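Stekside sale adds an online catalog, and I'm already in trouble

Oct 23, 2013

If you collect silver, clear some room on the sideboard! The Stekside auction house has put its fall estate catalog online, all 766 lots of it, and I lost most of an evening to it (dinner was toast). The bulk comes from the Abou Jaoude estate, which locals will remember from the jewelry preview back in June. This time it's flatware, candlesticks, a pair of coin silver ladles I want badly, and plenty of mixed box lots.

Diarmuid Sheehan, who wrote up the silver, told me bidding on most of the small pieces opens at $200. There's no buyer's premium on the box lots, so read those listings slowly.

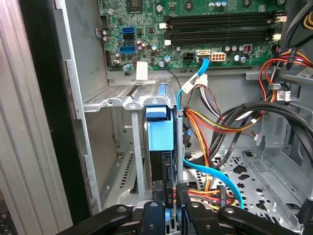
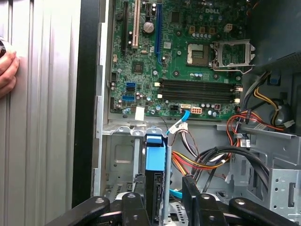
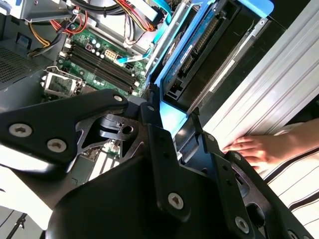

The flatware is where I'd spend my money. Lot 200 is a Varari dinner service in its original chest, with 3 serving spoons that Sheehan says are a later match, and the monograms are crisp enough to read without a loupe. There's a Flendier tea set right behind it, dented at the spout but heavy. Non-silver people get a look in too, with a run of household and office lots at the tail end, and if you're after an old desktop for parts, you know the sort of thing, green motherboard with DELL printed on it in white like the one in the second photo, that's the section to scroll to. I'll be leaving those to my nephew. Éabha Brophy is handling phone bids again, and she'd like them in before the morning of the sale, please, as last time the line was jammed and I was one of the people jamming it.

Preview hours are posted at the front desk. Pickup is around back, and bring your own newspaper for wrapping, they ran out in June.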